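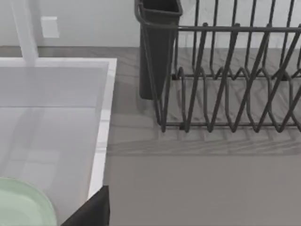

Figure 1. Wrist view in the Mestia kitchen, with the sink, the dish rack and the green plate.

What Went Wrong with the Plate Task

Our group spent most of September teaching a simulated arm to put a plate in the rack, and I would love to say it went smoothly! In Ruangrit, the controller we built on, the gripper is supposed to stop when it meets something solid. Ours kept pushing. Out of 200 runs, 25 ended with the finger sunk into the sink rim, and Keir Hepburn (who wrote our logging script, bless him) found that the contact check had been reading the force from the wrong joint all along.
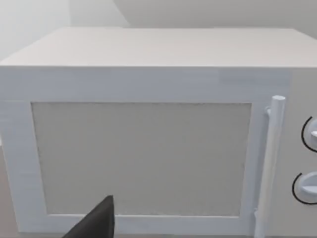
The microwave task failed in its own way, and it took us much longer to understand. We had copied the same contact check over, so the arm would arrive at the door far too fast and then press on it. Our grasp point was meant to sit on the long upright handle to the left of the two knobs, but an old offset of 11 centimeters was still in the file, and the finger went for the door panel instead. We fixed the offset on a Tuesday and the joint number the same evening, and then we reran everything. Two runs still failed, both on the plate, and we have not found out why.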